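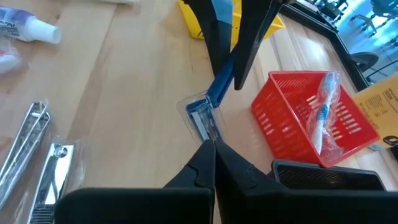
Séance 5 – Le recueil de romances avec accompagnement de piano

Objet de la séance

La séance précédente portait sur la romance chantée et sa diffusion dans les salons. Il s'agit à présent d'examiner le recueil imprimé lui-même : son organisation, la notation retenue et les usages auxquels il se prêtait. Le corpus est constitué de 8 romances tirées de l'album Medura, publié en 1841, dont la reproduction est déposée à la bibliothèque de musique.

1. La disposition de la page

La ligne de chant occupe une portée distincte, placée au-dessus des deux portées du piano. Le premier couplet figure sous les notes ; les suivants sont imprimés à la fin de la pièce, en colonnes. L'interprète doit donc adapter lui-même la prosodie des couplets 2 et suivants. On relèvera les endroits où l'accent du vers contredit celui de la mesure, notamment dans la troisième romance.

2. L'accompagnement

Les formules sont simples : accords brisés, basses alternées, batteries de croches. La main droite double rarement la voix, sauf aux cadences. Dans plusieurs pièces, une mention autorise le remplacement du piano par la guitare ; la tonalité est alors laissée à l'appréciation de l'exécutant. On comparera sur ce point les éditions Fedoruk et Andusum, qui divergent quant à la réalisation de la basse.

3. L'ornementation

Les petites notes sont à interpréter selon le contexte harmonique. Les points d'orgue placés avant la reprise du refrain appellent en général un bref trait vocal, que la gravure n'indique pas toujours.

Travail à préparer

Transcrire le deuxième couplet de la romance no 5 sous la ligne de chant, en indiquant les élisions et les notes à dédoubler. Rédiger un commentaire de 2 pages sur le rapport entre le texte et la mélodie.

Lecture complémentaire : chapitre 2 du fascicule Walturance, section consacrée à la gravure musicale. Les travaux seront remis au secrétariat du département avant la fin du mois de mars.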